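Tevano 8 Wireless Controller
Model TV-723
Category: Controllers and Input

The Tevano 8 is a full-size gamepad for PC and handheld consoles with a USB-C port. It connects by cable, by the supplied 2.4 GHz receiver, or by Bluetooth. The stick modules use magnetic sensors and can be replaced with a small Phillips screwdriver. The three connection modes are selected with a slide switch on the rear edge, and the controller keeps a separate pairing for each.

Button mapping is stored on the controller. A profile made on one machine is available on the next without installing anything. Eight profile slots are provided. Slot 1 is locked to the factory layout and cannot be overwritten; the other slots hold button assignments, stick curves, trigger travel and rumble strength.

Triggers have a two-position stop. In the long position they report the full analog range, suitable for racing games and anything with variable throttle. In the short position they act as switches. Change the stop only while the controller is idle, then press each trigger fully once to recalibrate.

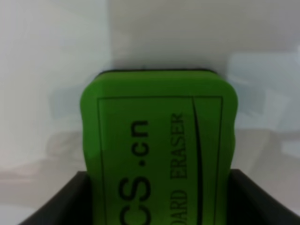 CONTROLLERS AND INPUT > SPECIFICATIONS

Connection: USB-C cable, 2.4 GHz receiver, Bluetooth
Sticks: magnetic sensor, replaceable module
Face buttons: membrane, with swappable caps
Rear buttons: two, assignable
Profiles: 8
Weight: 141 g without battery pack
Battery: removable pack, charged in the controller or in the Saludo dock (sold separately)
Cable: detachable, braided
Color: graphite or white

Compatibility

Windows PCs recognize the controller as a standard gamepad in all three modes. On handheld consoles, use the cable or Bluetooth; the receiver works only if the console supplies power to its USB port when undocked. Motion input is sent in Bluetooth mode only. Games that read motion through a PC launcher need the launcher's own gyro setting turned on.

Fleva sticks from the earlier Tevano pad do not fit this model. The connector has the same number of pins but a different order.

Firmware

Updates are installed over the cable with the Parnwood utility. Stored profiles are kept. If an update is interrupted, hold the pairing button while reconnecting the cable and run the utility again. The October release corrected a fault that reset the dead zone on the left stick after sleep.

In the box

Controller, battery pack, receiver, cable, one set of spare caps, printed quick guide.

Warranty covers the controller and sticks for 3 years and the battery pack for one. Opening the stick cover does not affect it.

Product text: Ivone Paiva
Technical review: Wellington Frota
Page updated 28 March 2026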